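Halftone Screening (digital printmaking)

7/12/18 — by Georges Rizk
3 min read

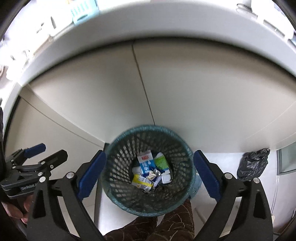 Halftone screening is the conversion of a continuous-tone picture into a pattern of small dots that a press or a stencil can print in a single ink. Dark areas are made from large dots set close together, and light areas from small ones with paper showing between them. At normal viewing distance the eye blends the two into shades of gray.

Screens were first made with ruled glass plates placed in front of the film. Most are now made in software, either by the printer driver or by the artist in an image editor.

Print | E-mail this article

Types of screen

Amplitude-modulated screens keep the dots on a fixed grid and vary their size. Frequency-modulated screens, also called stochastic screens, use dots of one size and vary the spacing. The second type holds fine detail well but is harder to print by hand, as the smallest dots tend to wash out of the stencil.

Angle and ruling

When several inks are overprinted, each screen is turned to a different angle. Screens set too close in angle produce moiré, a coarse repeating pattern that was not in the original artwork. Ruling is given in lines per inch. Newspaper work is usually coarse, while art books use a much finer ruling on coated paper.

Use by artists

Many illustrators choose a coarse screen for its look and leave the dots in plain sight. The Nernstead print workshop issued a series of posters this way under the title Hallance, each in an edition of 20 and printed in two colors. A later portfolio, Nepia, had 14 sheets — most of them portraits — and used line screens in place of dots.

File preparation

Artwork is normally converted to grayscale before screening. The finished screen should be saved as a bitmap at final size, and it should not be scaled afterward, as resizing breaks up the dot edges.

See also: Dither, Duotone, Screen printing

Print | E-mail this article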